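The Grey Bin

By the time Ilgın got the door of the lock-up open, with her shoulder and one good kick at the bottom corner where the damp had swollen it, her aunt had already decided that they would be finished by lunch.

"We will be finished by lunch," said Aunt Şengül, who was sitting in the car with the heater on and the window down an inch so that she could be heard.

It was January, and a little after eight, and the light was only just making up its mind. Ilgın stood in the doorway with her hands up her sleeves and looked at thirty years of somebody else's life stacked nearly to the roof. There were boxes marked Workneh Removals, from the move before last, and boxes marked Kitchen that she knew for certain had no kitchen in them, and an ironing board lying on top of everything like a plank across a stream. Somewhere at the back was the sewing machine, which was the only thing her aunt had asked for by name, and which she had been asking for since the summer.

The rent on the lock-up had gone up to 90 pounds a month. That was what had done it, in the end. Aunt Şengül could forgive a thing for being dusty and she could forgive it for being ugly, but she could not forgive it for costing her 90 pounds a month to be both.

They began with the easy things. Curtains went in one heap, and lampshades in another, and a fondue set that made them both laugh went straight into the boot of the car, to be given to the first cousin who got married. Ilgın carried and her aunt pointed. After a while her aunt got out of the car to point better, and after a while longer she took off her gloves, and then of course there was no stopping her -- she was up to her elbows in a tea chest, talking the whole time, about a landlord in Jeltik Road who kept pigeons, and a winter when the pipes froze and they washed in the water from the kettle.

"What do I do with the small things?" Ilgın asked. "The odds and ends, I mean. The ones that don't belong with anything."

"They go together," said her aunt, from inside the tea chest. "If you don't belong with anything you belong with the others who don't. Put them all in one bin and we shall see what sort of family they make."

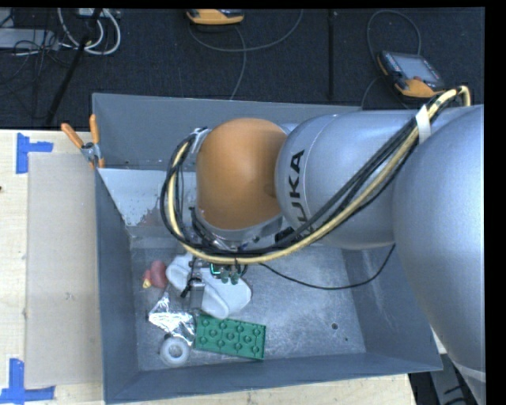

by Ilgın Dönmez
Short fiction, Sovum Quarterly

So the bin was found, a grey metal one with no lid, and it went on the table by the door where the light was best. Into it went a red toy with a yellow tip that might once have been part of something larger. Into it went a white cloth, all crumpled, which Ilgın shook out and could make nothing of, being too small for a sheet and too plain for a tablecloth, and which crumpled itself up again the moment she let go.

"That was round your head," said her aunt, looking over.

"It was round my what?"

"When you were four. You had the mumps, and you would not keep a scarf on, but you would keep that on, because I told you it was a bandage and you had been in a war." She picked it up and held it against her coat for a moment, and smoothed it with the flat of her hand, and then put it back exactly as it had been. "You were very brave. You told the postman all about it."

Ilgın had no memory of the mumps, or the postman, or the war. She did remember the red toy, though, now that she looked at it properly. She remembered the feel of it in a coat pocket, on a long bus journey, with her aunt's hand in there too because it was cold and they had only the one good pocket between them.

She thought of saying so. Instead she went back for another box -- it was a heavy one, full of old Fetik catalogues, some 300 pages apiece -- and her aunt shouted at her to bend her knees.

They were not finished by lunch. They had soup from the flask, sitting side by side on a rolled-up rug, and the sewing machine came to light a little before three, behind a mattress, with its cover still buttoned on.

"There you are," said Aunt Şengül to it, quite sharply, as if it had been out all night.

The last thing to go into the car was the bin. There was no room for it, so Ilgın held it on her knees all the way home, with the seat belt across the top.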